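Tea and Pierogi with Wiesława Kołodziej

I'd been trying to get Wiesława Kołodziej to sit down with me since March, when I took her dumpling class and came home with flour in my shoes. She kept saying she had nothing to say. Then I turned up at her kitchen with a bag of plums and she talked for 2 hours straight, so I guess the plums did it.

She's been teaching people to make pierogi for 12 years, first out of her own apartment and now in the back of Dorno, the little grocery with the green awning (go for the pickles, stay for the rye). Before that she did payroll. I asked if she missed it and she laughed so hard she had to put her cup down.

"I was good at it," she said. "I was never late, not one time. But you don't smell anything in payroll."

I wanted to know how she learned, and I was ready for a sweet story about a grandmother. I didn't get one! Her grandmother bought pierogi from a neighbor. Her mother made them once a year, badly, and everybody ate them out of respect. Wiesława taught herself at 30, in a rented room with one burner, from a pamphlet that came with a bag of flour.

"The pamphlet was wrong," she told me. "Cold water, it said, and an egg, and so much egg. It was like chewing a belt. I made that dough for a whole winter before I tried hot water, and then I was angry for a week."

So hot water it is. She doesn't measure it. She pours, stirs with a fork, pokes the dough, pours a little more. I'd been using a recipe off the internet that wanted grams of everything, and when I showed it to her on my phone she read it all the way through, very politely, and handed the phone back without a word.

We got onto fillings, which took up most of the afternoon. She is strict about potato and cheese. The potatoes have to be cold when you mash them in with the farmer cheese, and the onions have to go a lot darker than you think (mine have never once been dark enough, I now realize). For mushroom she uses dried ones, soaked overnight, and saves the water for soup. But then she'll turn around and tell you she puts lentils and smoked paprika in some, and that her favorite this year is plum with a bit of black pepper.

"People write to me, this isn't traditional," she said. "Fine. Come over and I'll make you my mother's."

I asked what students get wrong. She thought about it for a good while and ate a plum.

"They fill too much. Every one of them. They think it's generous, and then it opens in the pot and you have potato water. A small spoon! And they don't rest the dough. They want to go, go, go. Sit down, I tell them. Have tea. The dough is tired."

The class has a waiting list now, roughly 4 months long, and she's a bit embarrassed by it. Someone suggested she go bigger, rent a real teaching kitchen, maybe sell frozen ones. She tried a freezer batch for a friend's cafe and hated the whole business of labels. What she'd like is a second table at Dorno and a better lamp over the stove.

Before I left she made me pinch a dozen shut while she watched. Two of them got redone. Then she packed the rest up for me and sent me home with instructions to boil them that same night, in plenty of salted water, and to take them out as soon as they'd floated for a minute or so. I ate them standing at the stove with butter and those dark, dark onions, and I'm already on the list for fall. 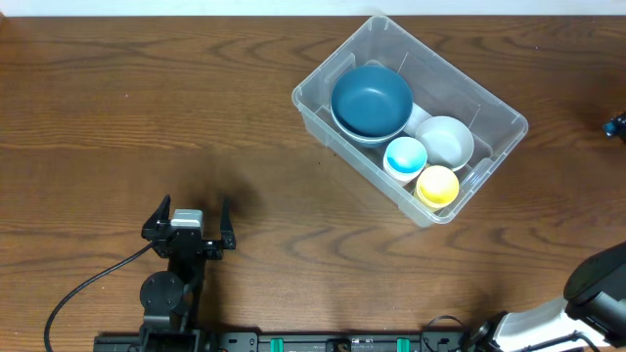 Wiesława's Hot Water Dough

Flour, a good pinch of salt, a spoonful of oil, and water just off the boil. Stir with a fork until it's shaggy, knead until it's smooth, cover it with a bowl, and go have your tea.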